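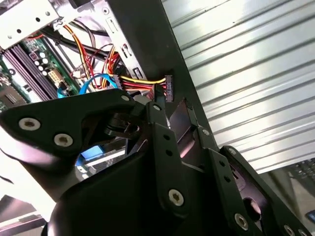
4.2 Comparing the two grippers on connector work

With the arm and controller settled, we turned to the part of the study we had looked forward to most: finding out how much of the disassembly task depends on the hand. We compared two grippers on the same arm. The first, the Donder, is a linkage gripper with thin fingers. The second, the Sundlow, has a wider grip and softer pads. Both ran under the Todorova controller with the same force limit, and the operator (Joly or Bodin, taking turns by session) used the same input device throughout.

The full set holds 2381 trials, gathered between June and the close of recording on Thursday, November 28, 2024. A trial was one attempt at one part: a SATA data plug, a SATA power plug, or a 3.5-inch drive. It ended when the part was placed in its tray, when the operator gave up, or when the time limit ran out. Trials stopped by a network fault were thrown out and run again.

Power plugs gave us the clearest result, and a very pleasing one. These plugs hang on stiff bundles of wire that push back as soon as a finger touches them, so an approach from the wrong side moves the plug away before the grip can close. Thin fingers help a great deal. The Donder could slip in next to the wires and close on the body of the plug, while the Sundlow often had to nudge the bundle aside first. Bodin found that a slow twist of the wrist just before closing worked well with either hand, and by the third session all of us had copied him.

The wrist camera was a mixed blessing here. Its view of the wires is wonderfully close, but a good part of it is taken up by the linkage, and depth near the fingertip is hard to judge. Operators told us they checked the fixed view before almost every grasp. We come back to this in Section 5.

Drives were a different story. A drive has flat sides and real weight, and the hard part is keeping it level while it clears the cage. Small tilts made it catch on the rails, most of all when the case was lying on its side. The Sundlow pads did well at this – so well that Hoarau asked us to repeat a block of 20 trials because she suspected a logging error. The repeat came out the same. Figure 3 was recorded with the fixed camera and has a drive in the air over an open tower, with the blue latch on the cage below.
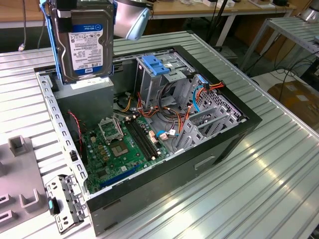
Figure 3. Drive handling, fixed camera view

We also tried a mixed plan in which the hand was swapped partway through each case. It was fun to watch and slower than either gripper alone, as the time lost in the swap was never won back on the drives. Arnaud is now testing a quicker coupling from Stallov, and we plan to report on it separately. The per-part results for each gripper follow in Section 4.3.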